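Sorting the plastic tubs, a thread. It has been on the list since December and on Tuesday I ran out of excuses.

1/ The problem is the same as in most kitchens. More lids than tubs, none of them matching, and a cupboard you have to open with one hand ready to catch things.

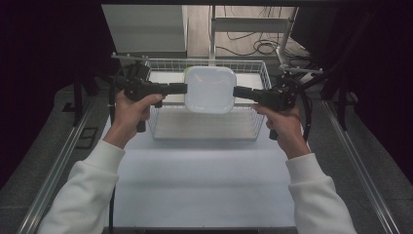
2/ The rule I settled on is that tubs live in a white wire basket and nowhere else. If the basket is full, something goes before anything new comes in. Square tubs only. Round ones waste the corners.

3/ I like wire for this because you can see what's in it from the side. The one I use has a solid floor, so small lids don't poke through and catch on the shelf. I had an all-wire one from Narkis before and gave up on it.

4/ Before you buy a basket, measure the shelf and then measure the door opening. They are not the same. My cupboard loses 2 cm to the hinges and I found that out after I'd thrown away the receipt.

5/ Everything came out on to the table first. Each tub got its lid tried on. Anything without a partner went in a bag by the door. I gave the stragglers until the evening to turn up and then tied the bag.

6/ Sizes. I kept the 500 ml ones for soup and leftovers, and a few of the 100 ml ones for dressing and chopped herbs. The big Penry ones went to my sister, who batch cooks. I don't.

7/ Lids stay on. I know people nest the tubs and file the lids separately, and it does save space. I tried it for a month and was back to hunting for lids by the second week.

8/ One exception to that. If a tub has just been washed, leave the lid off overnight. Shut it damp and it smells of cupboard by the weekend.

9/ Tomato stains: a day on the windowsill in the sun fades them a fair bit. Bicarb paste did very little for mine. I've stopped minding about orange tubs and use those for curry.

10/ Czesław Witkowska asked about labels. Masking tape and a biro. It comes off in the wash if you pick up a corner first. The Flirnov stick-on ones left glue behind that I'm still scraping at.

11/ Place the basket at waist height if you can. Mine used to be on the top shelf, and I'd throw tubs at it and shut the door quickly.

12/ The whole job took about 2 hours, including wiping the shelf down and letting it dry. Cutlery drawer next, probably not this week.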